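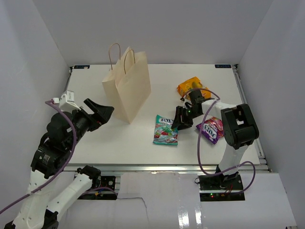 Die Papiertüte sei für gemischte Süßwaren der falsche Behälter, sie kippe beim ersten Griff und reiße beim zweiten, hieß es in der Rückmeldung zum ersten Zwischenbericht. Beide Punkte wurden im zweiten Berichtszeitraum vorrangig untersucht. Der erste Einwand trifft zu und hat zu Änderungen am Ablauf geführt. Der zweite ließ sich für die verwendete Tütenqualität bislang nicht bestätigen, mit einer Ausnahme, die in Abschnitt 3 behandelt wird.

Vorhaben Urnlow
Packen von Kleinverpackungen in offene Papiertragetaschen
Zweiter Zwischenbericht an die Förderstelle Eltell
Standort Fostitz, Stand September

1. Gegenstand und Abgrenzung

Urnlow untersucht, unter welchen Bedingungen sich weiche, unregelmäßig gefüllte Verpackungen in eine stehende Papiertragetasche einlegen lassen, ohne dass die Tasche umfällt, der Rand einknickt oder die Packung am Griff hängen bleibt. Betrachtet wird ausschließlich der Abschnitt zwischen dem Aufnehmen der Packung von der Tischfläche und dem Ablegen im Inneren der Tasche. Transport, Verschließen und Etikettieren gehören nicht zum Vorhaben.

Das Packgut ist gegenüber dem Antrag unverändert: handelsübliche Süßwaren und Snacks in flexibler Folie. Die Standardaufstellung besteht aus einer beigen Kraftpapiertasche mit zwei gedrehten Papiergriffen und drei Packungen auf weißer Fläche. Verwendet werden eine türkis-weiße und eine violett-rosa Packung mit dem Namen Fox's sowie eine orangefarbene Snackpackung. Die Tasche steht hinten nahe der Tischmitte, das Packgut rechts davon. Die Auswahl erfolgte nach Farbunterschied und Verfügbarkeit im örtlichen Handel, eine Bewertung der Produkte ist damit nicht verbunden.

2. Durchgeführte Arbeiten

Im Berichtszeitraum waren rund 1.000 auswertbare Packvorgänge vorgesehen. Erreicht wurden 1.487. Der Mehrumfang geht auf die kürzere Rüstzeit zurück: Das Packgut wird nach jedem Durchgang nur noch grob zurückgelegt und nicht mehr auf markierte Positionen ausgerichtet. Die Streuung der Ausgangslagen hat dadurch zugenommen, was für die Auswertung erwünscht ist.

Als Packvorgang zählt das Einlegen einer einzelnen Packung. Ein Vorgang gilt als gelungen, wenn die Packung vollständig unterhalb des Taschenrandes liegt und die Tasche danach ohne Stütze steht. Leichtes Kippeln wird toleriert. Im ersten Zwischenbericht war noch das Unterschreiten des Randes allein maßgeblich. Die älteren Werte wurden nach der neuen Definition nachbewertet, soweit die Aufzeichnungen das erlaubten; für einen kleinen Teil aus der Anlaufphase war das nicht möglich, er bleibt in der Auswertung unberücksichtigt.

Der Arbeitsplatz ist links, hinten und rechts von hellen grauweißen Wänden eingefasst. Die Tischfläche ist weiß. Eine dunklere Auflage wurde geprüft und verworfen, da sie den Kontrast zum Kraftpapier verbesserte, den zur orangefarbenen Packung jedoch verschlechterte.

3. Ergebnisse

3.1 Standfestigkeit der Tasche

Die leere Tasche ist der kritische Zustand. Solange nichts am Boden liegt, genügt eine Berührung am oberen Rand, um sie zu verschieben oder zu kippen. Sobald die erste Packung flach auf dem Taschenboden liegt, gehen die Kippereignisse deutlich zurück. Die Reihenfolge ist daher von Bedeutung: Wird mit der schwersten Packung begonnen, verläuft der Rest des Vorgangs meist unauffällig. Wird mit der leichtesten begonnen, bleibt die Tasche bis zum zweiten Einlegen empfindlich.

Eine leichte Schrägstellung der Tasche zu Beginn ist für sich genommen kein Ausschlussgrund. Problematisch wird sie, wenn der Boden nicht vollständig aufgefaltet ist. In diesem Fall steht die Tasche auf einer Kante, und die erste Packung verstärkt die Neigung – in einzelnen Fällen bis zum Umfallen. Der Boden wird seither vor jedem Serienbeginn von innen flach gedrückt. Seit Einführung dieser Maßnahme trat der Fehler noch auf, aber nur bei mehrfach benutzten Taschen.

3.2 Griffe

Aufrecht stehende Griffe verengen die Öffnung. Packungen mit breiter Schweißnaht verhaken sich daran, besonders wenn sie quer zur Öffnung zugeführt werden. Versuchsweise wurden die Griffe nach außen umgelegt. Das vergrößert den nutzbaren Querschnitt, belastet jedoch die Klebestelle am Innenrand, und das Papier beginnt dort nach mehreren Wiederholungen zu wellen. Die Variante wurde nicht übernommen. Die Griffe bleiben aufgerichtet, zugeführt wird längs.

3.3 Rissbildung

Risse am oberen Rand wurden ausschließlich an Taschen der Ersatzlieferung von Bahrami beobachtet, deren Papier merklich dünner ist als das der ursprünglichen Charge. Risse im Boden traten nicht auf. Die Ersatzlieferung wurde aus den Serien genommen und wird nur noch für Rüstversuche verwendet. Eine Aussage über die Eignung dünnerer Papiere im Allgemeinen lässt sich daraus nicht ableiten; die Griffe waren bei dieser Lieferung außerdem anders verklebt.

3.4 Flache Packungen

Flach aufliegende Folienpackungen sind schwerer aufzunehmen als erwartet. Die Packung weicht auf der glatten Fläche seitlich aus, bevor sich eine Falte bildet, an der sie gehalten werden kann. Günstig ist ein Ansatz quer zur Längsnaht, etwas neben der Mitte. Ein Ansatz direkt an der Stirnnaht gelingt häufiger, führt aber dazu, dass die Packung senkrecht hängt und der Inhalt nach unten rutscht. Beim Einlegen stellt sie sich dann an der Taschenwand auf und beansprucht den Platz der nächsten Packung.

Die Folie altert mit der Benutzung. Frisch geöffnete Kartonware ist prall und verhält sich beim Aufnehmen anders als eine Packung, die mehrere Serien durchlaufen hat. Das Packgut wird deshalb jetzt in festem Turnus ersetzt. Ausgeschiedene Packungen mit unbeschädigter Naht werden getrennt gelagert.

3.5 Fehleranteil

Der Anteil nicht gelungener Vorgänge, die auf ein Kippen der Tasche zurückgehen, liegt im zweiten Berichtszeitraum bei 7 Prozent. Ein direkter Vergleich mit dem ersten Zeitraum ist wegen der geänderten Definition nur eingeschränkt zulässig. Fehler beim Aufnehmen werden gesondert geführt und sind noch nicht abschließend klassifiziert.

4. Abweichungen vom Arbeitsplan

Die für diesen Zeitraum angekündigten Serien mit zwei nebeneinander stehenden Taschen wurden nicht begonnen. Die Klärung der Standfestigkeit hatte Vorrang. Die Verschiebung hat keine Auswirkung auf das Projektende, verkürzt aber den Puffer vor der Schlussauswertung.

Der Materialverbrauch liegt bei den Tragetaschen über dem Ansatz, bei Packgut darunter. Eine Umwidmung innerhalb der Sachmittel wird beantragt, zusätzliche Mittel werden nicht benötigt. Die Unterlagen dazu gehen Eltell getrennt zu.

5. Nächste Schritte

Zunächst wird die Einlegereihenfolge systematisch variiert, bei gleicher Tasche und gleichem Packgut. Anschließend folgen die verschobenen Serien mit zwei Taschen. Für diese ist noch festzulegen, ob die Zuordnung der Packungen nach Farbe oder nach Größe erfolgt; die Arbeitsgruppe neigt zur Größe, da sie sich auf den verfügbaren Platz in der Tasche auswirkt.

Offen ist weiterhin die Beschaffung einer zweiten Taschengröße in vergleichbarer Papierstärke. Eine Anfrage bei Bahrami läuft. Bis zur Lieferung wird mit dem vorhandenen Bestand der ursprünglichen Charge gearbeitet, der nach derzeitigem Verbrauch für die Reihenfolgeserien ausreicht.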